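Flirkport Wader Counts - README

Read this before you open anything. Covers the winter roost counts only, not the ringing data (seperate folder, ask first).

Maintained by Olumide Abubakar. Last tidied 2025-06-26.
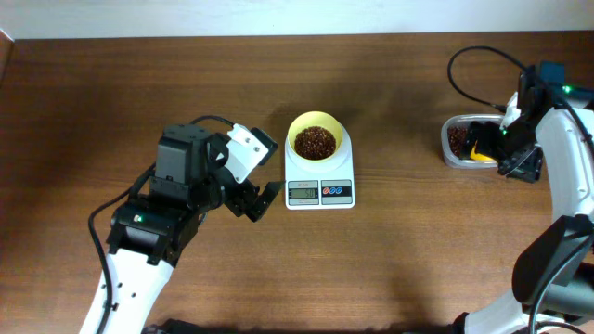
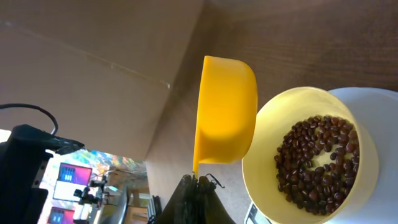
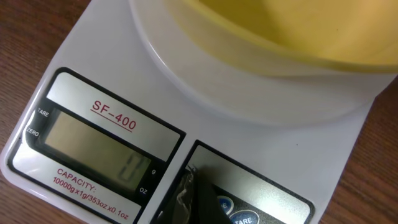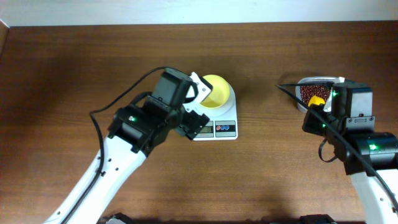 What's in the folder

counts.csv - one row per species per visit. 252 visits in all.
sites.csv - 32 roost sites, site code, parish, who holds the key if there's a gate.
observers.csv - codes only, no names. Don't add names.
notes.txt - free text, typed up from field notebooks. Spelling as found.

Species

Mostly oystercatcher, curlew, redshank, dunlin, knot, turnstone, both godwits. 46 species codes altogether including the odd duck and gull people couldn't resist writing down. Ducks not counted properly, please don't plot them.

How the counts were done

High tide, two hours either side. Start at the Leltach end and work back towards the harbour. Flocks under a hundred counted bird by bird, bigger ones in tens. Season starts in November. If a flock got up and moved to the next site it goes under the site where it was first seen settled.

Columns in counts.csv

visit_id - matches notes.txt
site - three-letter code
sp - species code
n - number of birds. Blank means not looked for. Zero means looked for and none there. PLEASE don't fill the blanks with zeros, it has happened before and took ages to undo
dist - disturbance, 0 to 3. 3 is whole roost gone. Dogs, mostly, one paraglider
vis - g, m or p

Known problems

- Akpan Marsh was split into two sites after the sea wall work. Old rows are still under AKM, new ones AKN and AKS. Add the two together to compare.
- Bar-tailed and black-tailed godwit mixed up in early rows. Use GOD for both if unsure.
- Some tide times are in summer time and shouldn't be. Fixing these when I get a minute.
- Knot numbers at Leltach look high. Checked against the notebook, they're right, or at least thats what was written down.

Using it

Fine for school, club or planning objection use, just say where it came from. For anything printed, check with Olumide first. No exact positions for the Unik Point roost - site given to parish only, leave it like that.

Corrections by email with the visit_id in the subject line. Not by phone. Next update once the notebooks from the east side are back.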